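Kitchen > Sorting Things Out > Cereal

Thursday, May 26, 2022

Share 5 | 7 comments

I have been meaning to do something about the cereal since December, when my sister Gráinne came to stay and opened the cupboard over the kettle and a box fell on her head. Only an open box of bran flakes, so no real harm done (to her, the floor was another matter), but she has brought it up every single time we've spoken since. So on Sunday I finally gave in and moved the lot.

The trouble with that cupboard is that it was never meant for cereal. It's shallow, it's high up, and the shelf inside is fixed, so anything taller than a tin of tomatoes has to lie on its side. You can guess what happens when a child puts a box back on its side with the inner bag open. I was sweeping up hoops and flakes most mornings and finding the odd one in my slippers.

I did look at tubs first. Ayten from work swears by the Polora ones with the flip lids, and I'll admit they look lovely in her kitchen, all lined up like a sweet shop. But I had a set of something similar a few years back and we never knew what was in them or when it went off, and there was always an inch of old stuff at the bottom that I felt too guilty to tip out. Also the children like the boxes! They read the backs at breakfast. I used to do the same, and I can still remember sending off tokens for a spoon that never came.

So, open shelves. We had a set sitting in the spare room doing nothing much except holding up Edem's old university folders, and he said I could have it if I found the folders a new home. They are now under the bed and I don't expect to hear of them again. It took the two of us to get it down the stairs and we've left a mark on the wallpaper by the bathroom door, which I'm going to cover with a calendar.

Before anything went on I took every box out, shook it, and had a proper look at the dates. Two went straight in the bin. One was a muesli that I think moved house with us. I folded the bags down properly and used wooden pegs on the opened ones, as I've given up on those plastic clips, they snap if you so much as look at them.

Then came the arguing about order. I wanted the everyday boxes low down where small people can reach, and the sugary ones up high for weekends. Edem said that putting them up high only makes them more interesting and that someone would be up on a chair by Tuesday. He may have a point. For now the porridge oats and the wheat biscuits have the bottom to themselves and we're still swapping the rest about.

I've stood everything upright with the fronts facing out, a bit like the aisle in a shop, and I'm amazed at what a difference it makes in the mornings. No rummaging, no falling boxes, and I can tell what we're short of before I write the list. Next job is the cupboard over the kettle, which is now completely bare and which I've promised to mugs. Gráinne is coming back for a weekend soon and I've told her she can open whatever she likes.

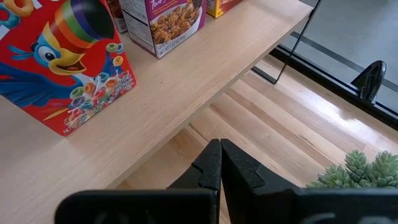

She's already asked whether she can have the Froot Loops while she's here, at her age, and I've said yes as long as she pegs the bag shut afterwards.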